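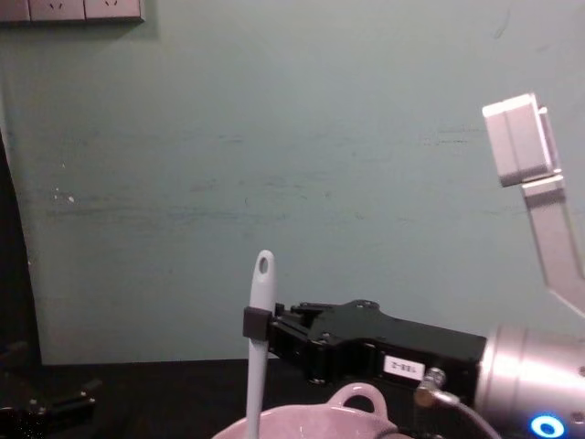
Right arm at the pink bowl, utensil in the gripper.

The stirring job stopped again in February, this time at cycle 762. The right gripper reported closed and holding, but the handle had slid down in the pads and the arm kept pushing until the force limit tripped. Error 3132, both arms locked.

Citlali Trujillo pulled the log. The limit did its job, only later than I'd like. I had raised it back when we ran thicker batter and never put it back. My mistake.

What changed: the old limit is in again, and the Grudiveo script now checks grip width 2 times per stir. If the width drifts, the arm stops and opens nothing until a person clears it.

I also want to look at the cable on that gripper, as the width reading jumped twice before the fault. Tonantzin Valdovinos has a spare and will bring it over next week.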